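Visit report: Mirkeck handling lab, Endmont site
October 2019
Prepared by Rhydian Jarman for the equipment budget group

Purpose of the visit was to settle three lines in next year's capital plan: hand-held grippers, bench fittings and spare finger pads. We had a quote from Truller and wanted to see comparable hardware in daily use before signing.

Mirkeck quotes $3,965 per hand-held gripper, with one set of pads included. Truller is at $2,467 without pads, mount or calibration. Once those are added the gap narrows to a few hundred dollars. Lead time is the larger difference. Mirkeck ships from stock, and Truller builds to order.

Pads are the main consumable. The lab replaces a pair after 2,000 grasps or when the facing starts to lift, whichever comes first. Replacement pairs cost $69. Our draft budget allowed for one spare pair per tool, and at our planned volume that would be used up in the first quarter. I have raised it to six.

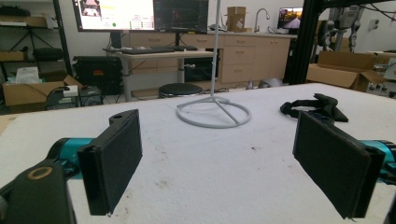
Bench surfaces were missing from our draft entirely. A padded white top is kind to dropped parts but it stains and scuffs, and the staining changes how the surface looks to a camera. Treat it as a consumable and order it in rolls. Dissanayake, who supply the padding, will cut to size for an extra charge. We can cut our own.

Floor space also needs another look. Our plan gives each station the footprint of the table and nothing more. A working station also needs a desk and monitors within reach, somewhere to put controllers, and a cable route that does not cross the walkway. I would allow double the table area.

Fixed arms were discussed only briefly. They come under a separate line and need a guarding assessment first.

Open items:
Truller to confirm the price of the calibration kit in writing.
Mirkeck to send the pad drawing, so we can check whether third-party pads fit.
Facilities to confirm power at bays 3 and 4.

Revised figures go into the planning sheet once Truller replies.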